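Repair room in Umholm opens again with a table for wooden things

Flurnmont district news

The repair room on the lower street in Umholm has opened again after the winter break, and this time it has a table only for wooden household objects. Residents can bring bowls, cutting boards, spoons, small stools and toys, and they can work on them with the tools of the house. The room is run by the neighborhood association Kama, which took over the former shoe shop two years ago.

In the first years of the repair room most people came with lamps, radios and bicycles. Wood was always a side matter. A person who wanted to sand a board had to do it at the end of the electrical bench, and the dust went into everything. The people at the electrical bench complained, and they were right. During the break the association moved the shelves to the corridor, painted the back wall and gave the place by the window to the wood table.

The opening evening in March was well visited. Many residents came only to look, but several had brought something in a bag, and the work began before the short welcome speech was over. A large salad bowl with a crack was discussed for a long time. In the end it was decided that the crack must dry for some weeks before any glue goes in. The owner took it home again and will come back in the spring.

Kama has also published a sheet with advice for the care of wooden things. It hangs beside the door and can be taken home as a copy. The text is short and uses simple words, so that children can also read it. The most important points are the following: wash by hand, never leave the wood standing in water, let it dry upright with air from both sides, and put on a thin layer of oil when the surface looks pale. For the oil, the sheet recommends to wait overnight and to wipe away what has not gone in. Used oil cloths should be spread out flat to dry outdoors and must not be thrown crumpled into the bin – they can start to burn by themselves. This last sentence is printed in red.
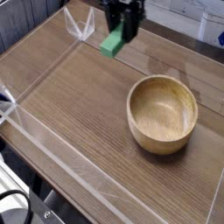 The evenings at the wood table follow a fixed order. The first part is for looking and asking, the second part is for work. Each visitor places the object on the table and tells what it is used for at home, and then the group speaks about what should be done and what should better be left alone. Bowls get the most attention, and for a beginner a simple round form is a good choice. A light golden brown bowl with a smooth and fairly thick rim, for example, gives the hand enough to hold while the other hand guides the paper, and when it is open and empty one can judge the grain on the inside wall without turning it much. The association asks visitors to look at the inside in this way first, and at the rim and the base only afterward. Many people do the opposite and start sanding at once on the place that disturbs them most.

For sanding, three grades of paper are available at the table. The coarse one is kept in the drawer and is given out on request, as it has spoiled a few good surfaces in the past. The middle and the fine grade are free to take. Visitors pay for the paper they use, and the price is written on the box. Machines for sanding are not offered. The room is small, the neighbors upstairs have a baby, and hand work is fast enough for objects of this size.

The building blocks are another new subject. The children's corner of the library in Flurnmont has given the repair room two boxes of old blocks, and it would like to have them back in a usable condition before the summer. Some blocks have rough edges, others have lost a part of their paint. Children from the age of six can help with this work when an adult sits beside them. They sort the blocks, rub the rough places with fine paper and wipe off the dust. The painting is done by adults on a separate evening, with a paint that is suitable for toys. The library asked for strong and plain colors, no patterns.

There was some discussion on whether the blocks should be painted at all. Several visitors found the bare wood more beautiful and said that chipped paint is part of an old toy. The library sees it in a more practical way. The children sort by color when they tidy up, and blocks without color stay on the floor. So they will be painted.

Money for the new table came from the autumn flea market and from a small grant of the district. The café Kong, across the street, gives the coffee on the opening evenings and lends chairs when there are not enough. The association says that it has what it needs for this year, with one exception: it is still looking for clamps. Wooden or metal clamps of every length are welcome, also old ones, if the screw still turns. Donations can be left at the counter of the café during its normal hours.

Not everything can be accepted at the table. Furniture that does not fit through the door without taking off the door is a clear case. Musical instruments are also refused, even when the damage looks small, and the same is true for objects with old paint of unknown origin, which must not be sanded in a closed room. For antique pieces with a high value the association advises to ask a restorer. A list of workshops in the region hangs next to the care sheet.

The question of which oil is best came up several times on the opening evening, and it will probably come up on every evening after it. The house uses linseed oil of food quality for bowls and boards. Some visitors prefer walnut oil, but the association does not keep it in the room because of allergies. Who wants to use it can do this at home. Olive oil and sunflower oil are not recommended, they stay sticky in the wood and after some time the smell is not pleasant.

A second care question concerned dark spots inside of bowls. Often they come from food or from metal and can be made lighter with fine paper and patience. Sometimes the color belongs to the wood itself, and then no sanding will remove it. The advice from the table is to try on a very small place near the base and to wait until the surface is dry before making a judgment. A visitor who has used the same bowl for dough during many years reported that she stopped to worry about the spots long ago. She came for the rim, which had become rough and caught on the kitchen towel.

For the coming months two special evenings are planned. On the first one, visitors can learn how to close a small crack with glue and fine wood dust. The second one is about spoons and starts with a raw piece, so it is more carving than repair. For this evening the number of places is limited to six and registration is necessary, the list is at the counter in the café. Knives are provided by the association. Own knives may be brought if they are sharp and have a cover.

For the normal evenings no registration is needed. The room opens at six in the evening, and the last objects are accepted one hour before closing. It helps when the things are clean and completely dry. Visitors should wear clothes that can become dusty, and long hair should be tied back. Water and a broom are there, and everyone sweeps their own place before leaving.

The entrance is through the courtyard. The front door of the former shop stays closed, as the lock has still not been repaired.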